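Fletar Display Counter, Model 1503
Counter top, underframe and merchandising fittings
Supplied by Arnatmont

The Fletar counter is a freestanding top for packaged snacks, bottled drinks and small boxed goods. It is intended for break rooms, reception areas, sample tables and short-run retail displays. The top and underframe ship separately and are assembled on site with the hex key included in the hardware pack. Display racks and baskets are ordered as separate lines.

Specifications
Length: 1503 mm
Depth: 1163 mm
Top thickness: 28 mm
Maximum distributed load: 50 kg
Top finish: matte, warm gray-brown
Underframe: powder-coated steel, four leveling feet
Assembly: two people
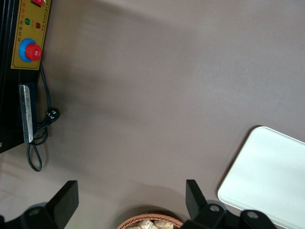
Surface finish is the same on every Fletar top in the current range. It has a low sheen and is suited to rooms with overhead lighting, where a gloss top would reflect the fixtures toward the customer. Light falls off across it gradually, and dark items such as the black power cord and plug at the left remain easy to pick out against the gray-brown. The top has no cable cutout. Cords for powered equipment are routed over the nearest edge and held with the adhesive clips in the hardware pack. Leave enough slack for the equipment to be moved for cleaning. Any emergency stop or power switch must face the operator's side and must not be blocked by racks or stock.

Clean with a damp cloth and a mild detergent. Do not use abrasive pads, solvent or wax polish. Wax leaves shiny patches that can't be buffed back to the original finish.

Merchandising fittings

The Daltau line covers the clear acrylic fittings and the baskets. Racks rest on the top under their own weight and need no drilling. Keep the front edge of each rack at least 50 mm from the edge of the counter. Place bottle racks at the back, where they don't screen lower goods, and load the rear tier first. Unload in the opposite order.

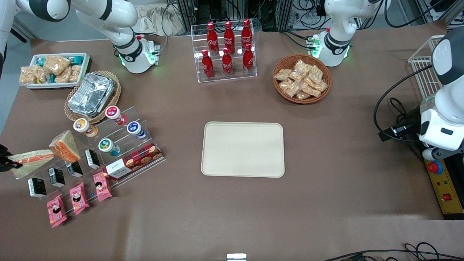 Brennan
Product pages, Arnatmont

The two-tier rack at the back holds bottles three to a tier, with the front row offset slightly so that the labels behind it stay readable. The larger stepped stand in the left foreground is set diagonally. This position uses more depth than a square placement but gives access to the steps from two sides of the counter. Small cups and jars go on the upper steps.

Round baskets are for wrapped goods that don't stack, such as the individually packed pastries beside the bottle rack. Fill to the rim or slightly above. A basket will also take a foil container, although a container close to the basket's own diameter tends to sit at an angle. Order the next size up if it has to lie flat. The white rectangular tray is better for bars, which can be packed close together.

Acrylic parts should be washed by hand in lukewarm water and dried with a soft cloth. Ammonia-based glass cleaner will cloud the material. Wicker baskets are to be brushed out dry and should not be soaked.

Ordering

Quote 1503 for the complete counter or 1163 for the replacement top only. Racks, baskets and trays carry their own Daltau part numbers, listed on the order form. Food, drinks and powered equipment are not included. Replacement leveling feet are sold in sets of four.

Page revised 30 October 2022. Prices are reviewed each January.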